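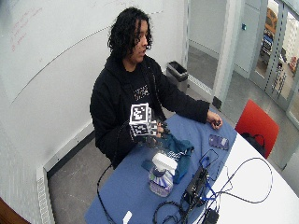
Figure 1. The marker cube held in the right hand over the blue table cover.

Hand Pose from a Fixed Camera: Marker Tracking and Time Alignment
Project report, Iona MacAulay
Submitted Jan 13, 2022

1. Background

The Trerkovholm project records people handling everyday objects at a table, so that the hand motion can later be replayed on a robot arm. My part was the tracking software. It takes video from the fixed camera, finds the printed markers and gives the position and rotation of the hand in table coordinates. The previous version, written in July, did this one marker at a time and lost the hand whenever that marker turned away from the camera.

2. Tracking the cube

The new version treats the cube as one rigid body. Every marker found in a frame adds its four corners to a single pose fit, using a stored model of where each marker sits on the cube. If only one face is visible the fit still runs, but a single square seen nearly head-on has two solutions that look almost the same in the image. The July code simply took the one with the lower error, and the pose flipped back and forth as a result. I now compare both solutions with the pose from the frame before and keep the closer one.

The camera has a very wide lens, and this caused more trouble than the markers did. The standard lens model in our calibration tool, Hiton, was good in the middle of the image and poor near the sides. Switching to a fisheye model meant calibrating again from scratch. I did this with 11 views of the board, two of which I threw away for blur, leaving nine. 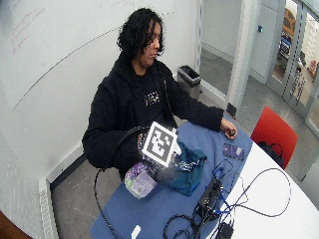
Time alignment was the next job. The hand sensors and the camera run on separate clocks, and the offset changes each time the logger is restarted. At the start of a recording the wearer tilts the hand sharply a few times. The script Bailly works out the rotation speed from the markers, does the same from the sensor log, and slides one against the other until they match best. It needs quick movements with clear stops between them — a slow wave gives a wide, flat peak and the offset cannot be trusted.

3. Test

I checked the tracker on one recording of 1,520 frames. Flips between the two solutions were gone wherever two or more faces could be seen. They still happened after a long gap, when the last known pose was too old to be a useful guide. The tracker now drops the old pose after a gap and marks the next frames as uncertain until a second face comes into view.

4. Remaining work

The cube model was measured with a ruler and should be refined from the video itself. Bailly also assumes the offset stays fixed within a recording, which I have not tested on long ones. The code is in the Rolberg repository under tracking, with the calibration files beside it.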